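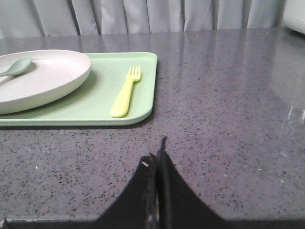 Progress Report: Tray-Setting Arm, Stamimstead Site

Period ending November 2023
Prepared for the Fellerness grant office by Evaristo Mancuso, project lead

Summary

The main item in this report is a fault that stopped work for 13 working days. The arm closed its fingers while a member of our staff had her hand on the tray. She had a bruised knuckle and did not need treatment beyond an ice pack. We stopped all powered work the same afternoon and notified your office the next morning. The cause has been found and fixed on the bench. We are running again at reduced speed, with one restriction that will stay in place until the items at the end of this report are closed.

The milestone for setting a full tray without help will not be met in this period. We are asking to move it to December. We are not asking for more money.

Work before the fault

The task is unchanged from the last report. The arm sets a meal tray on the counter with a plate, a fork and a spoon, in positions that a person with limited reach can manage. We use the light green tray, the off-white oval plate and plastic cutlery in two colors, yellow for the fork and a gray-green for the spoon. The occupational therapist at Stamimstead asked for the plastic set because it matches what residents use at meals.

Plate placement was steady by the second week. The fork was harder. It lies flat on the tray and the fingers have to come down close to the surface without pressing on it. The spoon is easier when it is resting in the plate, where there is more room under the handle.

The wrist camera has had some trouble with the dark counter. The polished surface picks up light in patches and the software sometimes reads a bright streak as an edge. We tried moving the lamp, which helped on the right side of the counter and made little difference on the left. This did not play any part in the fault, but it has cost us time and I want it on record.

What happened

The arm had been told to pause after a missed fork pickup. The fingers were open and the arm was holding above the tray. Our technician reached in to straighten the fork, as she had done many times before. While her hand was there, the fingers closed. She pulled back and pressed the stop button, and the arm cut out as it should. The log shows 2 seconds between the start of the close and the stop.

The pause command stops the arm joints. It did not stop the gripper. The gripper has its own controller, supplied by Clernix, and a close command from the missed pickup was still waiting in its queue. When the link between the two controllers dropped and came back, the waiting command was sent.

We reproduced this on the bench with a foam block in place of a hand. Out of 300 pause-and-reconnect cycles, the fingers closed without being asked in 4. That is rare enough that we had never seen it in normal use, and far too often for a machine people work next to.

There were two failures on our side. The first is that we treated "paused" as meaning "safe to touch" and never tested the gripper separately. Our original risk sheet has one line for the whole arm, and the gripper should have had its own. The second is that link drops had been showing in the log since the controller was moved to the shelf under the counter. They were marked as minor and left for later. I signed off on that list.

What has been changed

The gripper queue is now cleared on every pause and again on every reconnect. After the change we ran the same bench test, with the same number of cycles, and had no unrequested closes.

The stop button already cut power to the arm and gripper together. We have added a second button at the front of the counter, so it can be reached from either side.

The cable between the controllers has been replaced with a shielded one and clamped at both ends. The old cable had a worn connector. There have been no link drops in the log since.

Closing force has been turned down to the lowest setting that still holds the plate. The fork slips more often at this setting, and we expect the success rate on the fork to be lower until the fingertips are changed.

No one reaches over the tray unless the stop button has been pressed. This applies to everybody, including me. It makes each reset slower.

Outside review

Pringle has agreed to look over the revised risk sheet and watch a repeat of the bench test. They have the log files and the wiring drawing. Their visit was put off once, for scheduling reasons on our side. I will forward their notes to you as they come, without edits.

Effect on schedule and budget

The lost days came out of fork and spoon trials. Plate trials were far enough along that they are not affected. The cable and the second button were paid for out of the repair line, which is still within its limit. Staff hours for the bench tests were moved from data labeling, and that work is now behind.

Resident sessions have not started and will not start until Pringle has signed the sheet.

Open items

Pringle review of the risk sheet and bench test: waiting on visit.
Written reply from Clernix on the queue behavior: asked for, not yet received.
Softer fingertips for the fork: on order.
Tray-setting trials at normal speed: on hold until the first item is closed.
Data labeling backlog: to be picked up again in December.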